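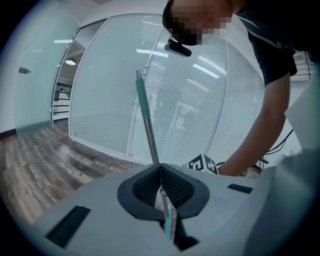
Figure 1. Pen held upright between the finger pads of the hand-held gripper, office floor, Clesach site.

Progress report, second period
Project: Rorkance, assisted kitting and desk supply handling
Prepared for the funder by Cameron Sutcliffe, Flatex

1. Status

Work package 2 (demonstration recording) is complete. Work package 3 (training and bench trials) started in April and is on schedule. Work package 4 (changes to job content) started late and is covered in section 4.

2. Recording

Staff recorded 1,389 demonstrations with the hand-held grippers during the period. Of these, 104 were rejected at review, mostly for lost marker tracking or for a session started before the calibration step was finished. The rejection rate fell after the calibration step was moved to the start of the shift and made part of the sign-in sheet.

The task set covers pens, markers, small boxes, label rolls and folded inserts. Pens have taken the most time. A pen that is gripped near one end turns in the pads when it touches the rim of the tray, and the operator corrects for this without noticing. The corrections are useful in training but they vary a good deal from one person to the next. We now ask for an upright grip with the barrel seated in the notch before the hand moves off. Operators who learned the earlier method needed several sessions to change over.

3. Bench trials

The trial arm at Clesach ran 200 pick-and-place cycles on the pen task alone. Failures were concentrated in two conditions: pens lying against the tray wall, and pens with metal barrels under direct ceiling light. The second is a perception problem and will be addressed with more recordings at different times of day. The first may need a change to the tray. Cele has quoted for a tray with a sloped floor, and a decision is needed before the next order of parts.

Cycle time is still longer than manual work. This was expected at this stage and is not a target until the next period.

4. Effect on staff

The kitting group has 28 people. All have been trained on the gripper, and recording is now rotated in blocks within the normal shift. Three points came up in the group meetings.

Pay grade. Recording is skilled work and is not in the current job description. A revised description has been drafted and is with human resources. Until it is approved, recording hours are logged under a temporary code.

Physical load. Several people reported a sore wrist after long blocks. Blocks were shortened and a second gripper was set up so that operators can change hands — the first unit had been adjusted for right-handed use only.

Future of the kitting role. The plan presented to staff is that the arm takes over single-item picks, while mixed kits, returns and checking remain with people. Staff asked for this in writing. A written statement has been promised and has not yet been issued. I consider this the main risk to continued participation.

5. Spending

Spending is within budget. Travel is underspent and trays may go over. We request approval to move the travel balance to equipment.

6. Next period

Repeat the pen trials with the sloped tray, if approved. Record the label roll task under evening lighting. Issue the written statement on roles. Close the temporary hours code.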